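Clesby 목재 상판 중고 거래 문구 모음

README 겸 데이터 카드, 버전 2

먼저 읽을 것

Clesby는 중고 목재 상판과 식탁을 파는 글에서 뽑은 설명 문구 모음이다. 272건이 들어 있다. 원목 식별용 데이터가 아니며, 수종을 맞히는 모델을 만들겠다는 사람에게는 권하지 않는다. 판매자가 "오크"라고 썼다는 사실은 판매자가 "오크"라고 썼다는 것 이상을 말해 주지 않는다. 버전 1을 공개한 뒤 받은 문의의 상당수가 이 차이를 무시한 것이어서 맨 앞에 적어 둔다.

원래 관심사는 단순했다. 사람들은 나무 표면을 무슨 말로 파는가, 그 말은 어디까지 믿을 만한가. 첫 물음에는 어느 정도 답할 수 있게 되었다. 둘째 물음은 여전히 어렵고, 이 자료로 답했다고 주장하는 글을 보면 일단 표본부터 확인하기를 바란다.

출처와 수집

문구는 전부 지역 중고 게시판 Wenside에서 나왔다. 게시판 운영 측에 재배포 허락을 받았고, 판매자 연락처와 동네 이름은 지웠다. 가격은 원래 글에 적힌 그대로 남겼지만 실제 거래가는 알 수 없다. "네고 가능"이라고 쓴 사람이 얼마나 깎아 주었는지도 모른다.

수집은 7월 한 달에 몰려 있다. 이사철도 아니고 장마가 끼어 있던 때라 습기, 뒤틀림, 곰팡이 이야기가 평소보다 많이 나왔을 가능성이 있다. 계절 효과를 보정하려는 시도는 하지 않았다. 다른 달 자료가 없는데 무엇을 기준으로 보정하겠는가.

글 본문 전체는 들어 있지 않다. 표면, 색, 마감, 흠집에 관한 문장만 잘라 냈다. 자르는 작업에는 Hirnden이라는 사내 스크립트를 썼는데, "상판"이나 "나무"가 들어간 문장을 먼저 찾고 앞뒤 문장을 붙이는 정도의 물건이다. 똑똑한 도구라고 생각하지 말 것. "나무랄 데 없는 상태입니다"를 나무에 관한 문장으로 분류한 적이 있고, 손으로 걸러 냈지만 비슷한 오류가 남아 있을 수 있다.

파일 구성

listings.csv에는 게시글 번호(새로 매긴 것), 잘라 낸 문구, 희망 가격, 판매자가 쓴 수종 이름이 있다. labels.csv에는 색 표현, 무늬 표현, 마감 표현, 손상 표현에 대한 표시가 있다. disputed.csv는 표시한 사람들의 판단이 끝까지 갈린 58건을 따로 모은 것이다. 많은 자료집이 이런 항목을 다수결로 정리하고 넘어가는데, 표시하는 사람이 2명이니 다수결이라는 것이 성립하지도 않는다. 그대로 두었다.

문자 인코딩은 UTF-8이고 쉼표가 들어간 문구는 큰따옴표로 묶었다. 맞춤법은 고치지 않았다. "월넛", "월넷", "워넛"이 모두 나온다. 합치고 싶으면 각자 합치되, 합쳤다고 밝혀 주면 좋겠다.

색과 무늬 표시 기준

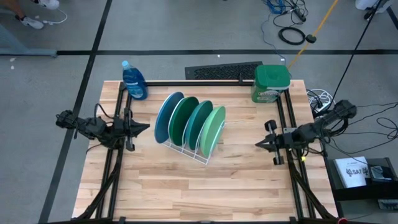 판매 글의 색 이름은 대체로 쓸모가 적다. "내추럴"은 특히 심해서, 흰빛이 도는 상판에도 붉은 기가 뚜렷한 상판에도 붙는다. 그래서 labels.csv에서는 색 이름을 판매자의 말 그대로 옮기되, 밝기나 얼룩 차이를 구체적으로 적은 문장은 따로 표시했다. 위 상판처럼 옅은 꿀빛 나무쪽이 가로로 이어지면서 조금 밝은 것과 조금 어두운 것이 번갈아 나오는 경우를 생각해 보면 된다. 이것을 "꿀색"이라고만 쓴 글은 색 표현 하나로, "밝은 쪽과 진한 쪽이 섞여 있음"까지 쓴 글은 색 표현과 무늬 표현 둘 다로 잡는다. 군데군데 있는 짙은 옹이를 판매자가 언급했다면 무늬 표현에 넣고 손상 표현에는 넣지 않는다. 다만 "옹이 부분이 갈라짐"처럼 상태를 말하면 양쪽 모두에 표시한다.

"결이 살아 있다"는 말은 골칫거리였다. 결이 눈에 잘 띈다는 뜻인지, 손으로 만졌을 때 느껴진다는 뜻인지, 그냥 비싸 보인다는 뜻인지 문장만으로는 가려지지 않는다. 처음에는 무늬 표현으로 몰아넣었다가 버전 2에서 별도 값 "불명"으로 옮겼다. 버전 1의 무늬 표현 빈도를 인용한 글이 있다면 그 수치는 부풀려져 있다고 보아야 한다.

"집성목"과 "원목"의 관계도 정리하지 못했다. 여러 쪽을 이어 붙인 상판을 원목이라고 부르는 판매자와, 그렇게 부르면 안 된다고 댓글로 따지는 구매자가 모두 있다. 우리는 판매자가 쓴 단어를 기록했을 뿐 어느 쪽 편도 들지 않는다. 이 자료로 "원목이라고 속인 비율"을 계산하려는 계획은 접어 달라. 속였는지 알려면 물건을 봐야 한다.

마감 표현

오일, 바니시, 왁스, 무도장의 네 갈래로 나누었고 나머지는 기타다. 오일과 왁스를 구분하는 것이 의미가 있는지는 의심스럽다. 제품 하나에 두 가지가 섞여 있는 경우가 흔하고, 판매자는 통에 적힌 큰 글씨를 기억해서 쓸 뿐이다. 게시판에서 자주 보이는 Lepik 상판 오일도 어떤 글에서는 오일, 어떤 글에서는 왁스, 어떤 글에서는 코팅제로 불린다. 같은 물건을 두고 하는 말인지 확인할 방법이 없어서 표시는 판매자의 단어를 따랐다.

"식품 안전 마감"이라는 문구는 기타로 보냈다. 무슨 마감인지 알려 주는 말이 아니다. 이 문구가 붙은 상판의 희망 가격이 높다는 관찰을 보내 준 분이 있었는데, 우리가 다시 확인해 보니 큰 상판일수록 글이 길고 긴 글일수록 이런 문구가 많이 붙었다. 크기를 빼고 비교하기 전에는 아무 말도 하지 않는 편이 낫다.

손상 표현

판매자는 자기 물건의 흠을 줄여 말한다. 누구나 짐작하는 일이지만 이 자료에서 얼마나 줄였는지는 잴 수 없다. "생활 기스 약간"은 가장 흔한 손상 표현인데, 이것을 경미한 손상으로 부호화한 분석은 판매자의 주장을 측정값으로 바꿔 놓은 셈이다. labels.csv의 손상 칸은 언급 여부만 기록한다. 정도를 나타내는 칸은 일부러 만들지 않았고, 만들어 달라는 요청도 받지 않는다.

컵 자국, 칼자국, 탄 자국, 물 얼룩은 단어가 직접 나올 때만 표시했다. "사용감 있음"은 손상으로 보지 않았다. 의견이 갈린 항목 가운데 상당 부분이 이 문구에서 나왔고, 솔직히 어느 쪽으로 정해도 반론이 가능하다.

알려진 문제

같은 판매자가 값을 내려 다시 올린 글이 중복으로 남아 있을 수 있다. 문구가 완전히 같은 것은 지웠지만 조금 고쳐 쓴 것은 구별하지 못했다. 업체가 개인인 척 올린 글도 있을 것이다. 문체로 골라낼 수 있다는 제안을 받았으나, 시험해 보니 글을 꼼꼼히 쓰는 개인이 업체로 분류되어 그만두었다.

수종 이름 칸을 비워 둔 행은 판매자가 모른다고 썼거나 아예 쓰지 않은 경우다. 둘을 구분하지 않은 것은 우리 실수이며 다음 버전에서 고칠 생각이다. 언제가 될지는 적지 않겠다.

훈련용과 시험용 분할은 제공하지 않는다. 이 크기의 자료를 쪼개 정확도를 소수점까지 보고하는 일에 보태고 싶지 않다.

이용 조건

연구와 교육 목적으로 자유롭게 쓸 수 있다. 인용할 때는 자료 이름과 버전 번호를 함께 적어 달라. 문구를 원래 게시글과 다시 연결하려는 시도는 금지한다. 오류 제보는 환영하지만 게시글 번호와 해당 문구를 같이 보내야 확인할 수 있다. "전반적으로 표시가 이상하다"는 제보에는 답하기 어렵다.

문의: 저장소 이슈 게시판 | © Clesby 자료 모음 | 맨 위로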